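Wooden Handles, Knobs and Pegs: Keeping Them Tight and Clean

Most wooden handles in a house fail the same way. They dry out, shrink a little, and start to turn in their sockets. The fix is usually cheap and takes less than an evening, as long as you catch it before the hole gets chewed up.

Loose knobs on drawers and lids

Start by taking the knob off completely. If it is held by a machine screw from the back, check whether the screw is too long. A screw that bottoms out in the knob will feel tight and still leave a gap at the face. Add a thin washer behind the drawer front, or swap the screw for the next size down in length.

If the knob itself has stripped threads, pack the hole. Dip two or three toothpicks in wood glue, push them in, snap them off flush, and leave it overnight. Drill a small pilot hole the next morning and put the screw back by hand. Power drivers strip more knobs than age does.

Pan lids are different. Glue softens over steam, so skip the toothpicks and replace the knob. Sulten sells a plain one that fits most lids with a center hole, and it comes with its own screw.

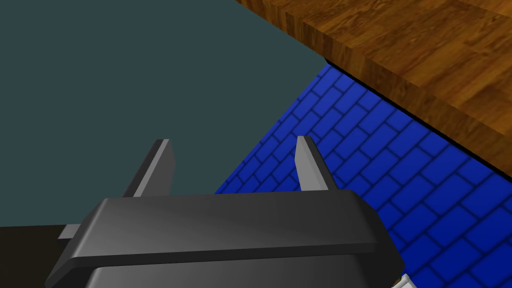 Jummai Ogundipe wrote in to say that matchsticks work as well as toothpicks if you cut the heads off first, and that she has a desk drawer fixed that way 18 years ago that has never been touched again.

Rolling pins, mashers and pestles

Anything wooden that touches food should be washed by hand and dried standing up or hung. Laying it flat on a wet counter leaves one side damp, and that side will go gray and fuzzy before the other.

When the surface does go rough, let it dry for a full day. Sand along the grain with 180 grit and then 220, wipe with a barely damp cloth, let that dry, and sand lightly once more. The damp cloth raises the loose fibers so the last pass can take them off. Then oil it.

Food-grade mineral oil is the easy choice. Put on more than you think it needs, wait 20 minutes or so, and wipe off whatever is sitting on top. New wood wants this once a week for the first month. After that, every couple of months is enough — more often if your kitchen is very dry in winter. Do not use olive or corn oil. They go sticky and then they smell.

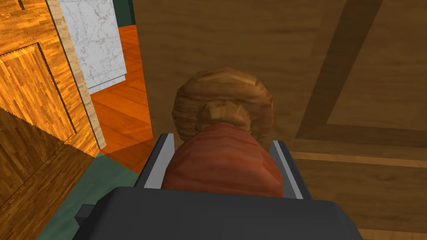

I'd add beeswax to that, says Corey Ormsby, one part wax to four parts oil, melted in a jar set in a pan of hot water. It stays on longer than plain oil and it fills the small checks at the end of the handle.

Both work. The wax mix takes more rubbing, and you need to keep it off anything that will sit near a burner.

Hammers and garden tools

A hammer head that moves should not be used at all until it is fixed. Soaking the head in a bucket of water swells the wood, but only until it dries again, and then the fit is looser than before. Drive in a new steel wedge at an angle to the old one. If the handle is cracked near the head, replace it.

For rakes and hoes, wipe the handles down with boiled linseed oil in June and again before you put them away for the season. Spread the oily rags out flat outdoors to dry. Wadded up in a bin, they can catch fire on their own.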